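Play kitchen set with colander, plate and stove: my review after a month of heavy use

By Leire Aranda

I went back and forth on this one for most of the spring. My niece is three, my own two are five and six, and all of them end up at my house, so whatever I bought had to survive a crowd. I finally ordered the Gustel play kitchen bundle in June, and it has been out on a table pretty much ever since.
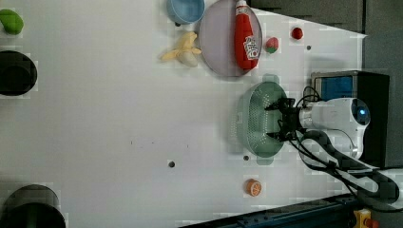
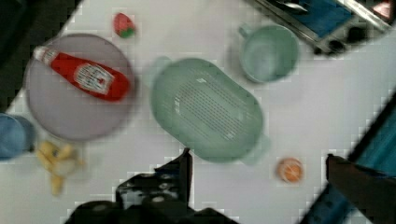

The green colander and the plate with the ketchup bottle, two views

Page last changed: June, 9:40 a.m. (added the part about storage)

OK, so the colander. I would not have guessed it, but the colander is the star of this whole thing! It's a pale green oval with rows of little drainage holes and a small handle at each end, and it's a good size, big enough that a kid can pile in the fruit and carry it across the room with both hands. Mine goes in the sink, the sandbox and the bathtub. It has been a hat. If they sold it by itself I'd buy a second one tomorrow, mostly to stop the arguing.

The plate is nice too. It's a soft lavender with a raised rim, so things don't slide right off when somebody "serves" you at full speed. I like the colors in general, they're muted and sort of grown-up (pale green mug, lavender plate) and I don't mind looking at them when they get left out, and they do get left out.

Now the food. The ketchup bottle is red with a white cap and it gets squirted on absolutely everything, including the banana. I have one kid who won't touch real ketchup and will happily put the pretend kind on a strawberry. The peeled banana with the peel spread open is my favorite piece, it just makes me laugh. The strawberry is my least favorite because it's small, and small things at my house live under the couch. If you have a baby crawling around, put the little fruits up high and let the big kids ask for them.

The toy stove has a blue panel and two dark knobs, and my six-year-old has very firm ideas about which knob is for soup. It's compact, so it shares a table with the dishes and there's still room to roll out some dough. My mother looked at it and told me it reminded her of a set she had in 1975, then she sat down and played for an hour, so take that as a second review.

What I don't love: the instructions. There's a folded sheet in the box with tiny print and I gave up on it. I also wish there were a lid for something. Anything! Kids adore a lid. I had the Plavine set before this and it came with a pot and lid that they opened and closed all day long, although the paint on that one chipped and the handle came off in the first month.

Storage, since a reader named Demetrio Sarmiento asked: I use one Clulter bin and everything except the stove fits in it. I put the colander in first, plate flat against the side, mug and fruit inside the colander. The stove sits on top of the bin with the lid off. Cleanup takes my kids five minutes if I stand there and a whole afternoon if I don't.

For cleaning I go with warm water and dish soap and a soft brush for the colander holes, where dough gets stuck. Let the dough dry first and it pops out much easier. I haven't put any of it in the dishwasher and I'm not going to be the one who finds out.

Would I buy it again? Yes, for the colander and the plate and that silly banana. Four and a half stars from me, with the half off for no lid.

Next month I'm trying the Haque tea set, if it ever ships.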